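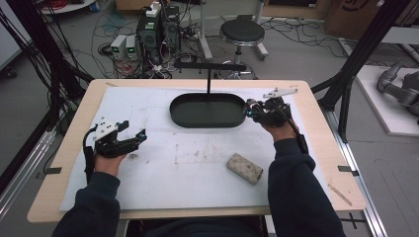 4. Blocking and drying

Blocking sets the finished size of a piece worked on the Truline knitting frame. Allow one full evening for it and do not start until all loose ends have been woven in. Work on a flat table that is large enough for the whole piece. A white sheet laid over the table top, like the one under the black oval tray and T-shaped stand, makes it easier to see whether the side edges are straight. Any plain sheet will do, provided no ink or dye can come off it.

4.1 Before you begin

Check the fibre content on the yarn band. Wool and wool blends are wet blocked. Acrylic is sprayed only.

4.2 Wet blocking

1. Fill a basin with cool water and add a capful of Stostura wool wash.
2. Put the piece in and press it down gently. Leave it for 14 minutes.
3. Lift it out with both hands under it. Do not let it hang.
4. Roll it in a dry towel and press. Do not wring.
5. Lay it right side up on the blocking mats and pull to the measurements in your pattern.
6. Pin the corners first, then the sides, with pins 2 cm apart.
7. Leave until fully dry.

Note: A scarf worked to the full 156 rows will grow in length when wet. Measure it again after pinning.

Caution: Use rustproof pins only. Ordinary dressmaking pins can leave marks that will not wash out.

4.3 Spray blocking

1. Pin the dry piece to size.
2. Spray with cool water until damp all over.
3. Pat lightly and leave to dry.

Caution: Never put a hot iron on 100% acrylic. It will flatten the stitches for good.

4.4 Lace edgings

Thread a blocking wire through every point of the edging before pinning. The wires in the Skasetti accessory pack fit all Truline patterns. Ostermann wires are thicker and should be kept for heavier yarns.

Section 5 covers storing the frame.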